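Boletín de la Asociación de Vecinos Cumby
29 de enero de 2019

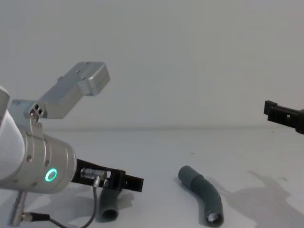
El rincón de la lectura: un invierno entre páginas

Queridas vecinas, queridos vecinos: empezamos el año con el club de lectura más animado que nunca, y tengo que reconocer que me hace una ilusión tremenda contarlo, porque cuando pusimos en marcha estas tertulias (en la mesa larga del café Rikska, con cuatro ejemplares prestados y un montón de dudas) yo misma no tenía claro que pasáramos de la primavera. Pues bien, en la última reunión nos juntamos 11, y hubo que pedir sillas a la sala de al lado.

Estuvimos con una novela de las de mantita y sofá, de alrededor de 400 páginas, que a unos les supo a poco y a otros, todo hay que decirlo, se les hizo cuesta arriba hacia la mitad. La discusión sobre el final dio para casi toda la tarde. ¿Hacía bien la protagonista en volver al pueblo? Yo entré convencida de que sí y salí pensando que quizá no, así que ya veis que venir sirve para algo, aunque sea para llevarse la contraria a una misma.

Lo que leeremos ahora

Para la próxima temporada hemos elegido tres títulos, uno de ellos de cuentos, pensando en quienes nos decís que entre el trabajo y los niños no os da la vida para tomos gordos. Los cuentos tienen esa ventaja: se lee uno en el autobús, otro mientras se hace el caldo, y se llega a la tertulia con los deberes hechos (o medio hechos, que tampoco pasamos lista). La librería Gevley nos guarda ejemplares con el nombre del club; basta con decir que venís de nuestra parte. Si preferís pedirlo prestado, tenemos nueve juegos de lectura en el armario del local, y os ruego que los devolváis sin subrayar, por favor, que el último volvió con más rotulador que tinta.

También quería hablaros de Sepp, nuestro cuaderno viajero. Cada persona se lo lleva a casa, copia un párrafo que le haya gustado, añade lo que quiera y se lo pasa al siguiente. Hay recetas, una carta preciosa a una abuela, versos y hasta un mapa dibujado a lápiz de una isla que no existe. Nos gustaría completarlo antes de junio y leer algunas páginas en voz alta en la merienda de fin de curso, con bizcocho, naturalmente.

Si os apetece probar, venid aunque no hayáis terminado el libro, y aunque no lo hayáis empezado. Nos vemos en el Rikska, al fondo, junto a la estufa. El café lo paga cada cual y las galletas, de momento, las sigo poniendo yo.

Un abrazo grande y buenas lecturas,
Anneli Vuorinen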